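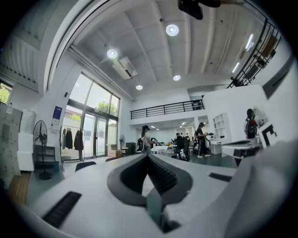 Rebecca Zuccaro wrote in after the last issue to say that she would take a slightly slower gripper over a fast one any day, as long as it doesn't make her wrist ache by lunchtime, and could we please talk about weight for once. Well, Rebecca, we can, and with pleasure!

We have been trying the Vostix hand-held gripper against our older Benedetti, and Ingeborg Gerlach kindly put up with 12 practice tasks on each of them, mostly picking up cups, folded cloths and those awful little bottle caps. The Vostix is the bulkier of the two and I expected her to grumble. She did, for the first 90 minutes or so it felt to the rest of us, and then she went rather quiet and asked to keep it for the afternoon – the balance sits closer to the hand, she says, and the trigger wants less squeezing.

The Benedetti still wins on the bottle caps. Ingeborg dropped three with it and six with the Vostix, and we'd like to try a softer pad before we hold that against anyone.

Grip pads from Gurkedard are on order for September. If you have a favorite tool of your own, or a sore thumb to report, do write to us the way Rebecca did.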